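Trondby Market Play Set

Our Market Play Set began life as a simple box of pretend groceries, and over time it has grown into a whole little shopping corner, with baskets to choose from, bags to fill and a strawberry backdrop that cheers up even a gray afternoon. Children love to shop, and they love packing everything up even more!

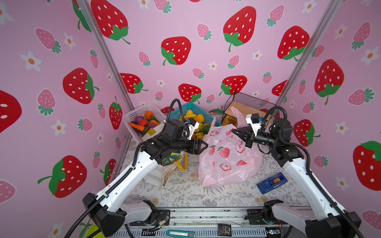

Everything is sized for small hands and light enough to carry to the next room and back again — as it surely will be, many times over. The carrots and bananas are old favorites, but we have a soft spot for the pumpkin ourselves.

The bags deserve a word too. Thin pink carrier bags rustle just like the ones from the corner store, and the fabric tote is there for shoppers who like to bring their own. You are welcome to mix in bags from your own kitchen drawer, of course, with a grown-up close by whenever plastic ones are out.

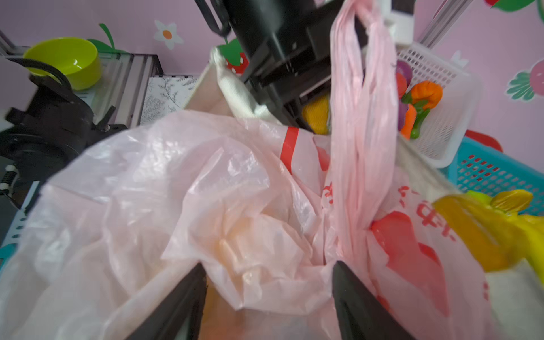 Ordering and care

Item number 272. Wipe the toy food with a damp cloth and let it air dry. Returns are accepted within 15 days, and orders over $100 ship free from our Kutham warehouse.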